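Botonby Two-Arm Home Helper — Soriano Hands Package

We started Botonby in a rented unit in Firkton with a pretty modest wish: a machine that could help with the everyday jobs that pile up around a house, and do them at a pace that doesn't make anyone nervous. The Home Helper is what we ended up with, and we're very fond of it. It comes with two full arms, a pair of Soriano hands with jointed fingers, and a camera at each wrist as well as one at the head, so it gets a close look at whatever it is reaching for (and so do you, on the tablet, if you like to follow along).

Most people ask us about dishes and paper goods first, so we put a lot of our time into those. 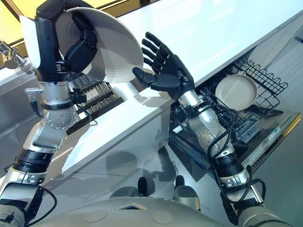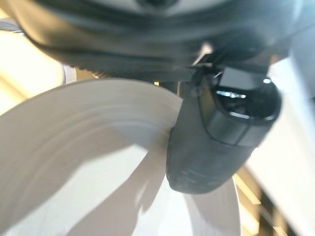 The Soriano hands are sold as a matched pair and come already fitted. You can set the grip strength from the tablet, one hand at a time, and we'd suggest starting low and working your way up — it's much easier on your plates, and on you! The finger covers can be swapped at home with the small key in the box. Keep the old ones, because we'll take them back.

Every order includes the robot, the hands, the charging stand, the Namirard software with a year of updates, and two visits from our setup team, who will walk your kitchen with you and save your cupboards and counters into the map. Please have the room more or less the way you normally keep it, mess and all.

Full package: order no. 846
Hands only, for owners of the earlier model: order no. 832

Orders placed now ship in November. If you're not sure which package suits your home, write to us and tell us a bit about it, we do enjoy those letters.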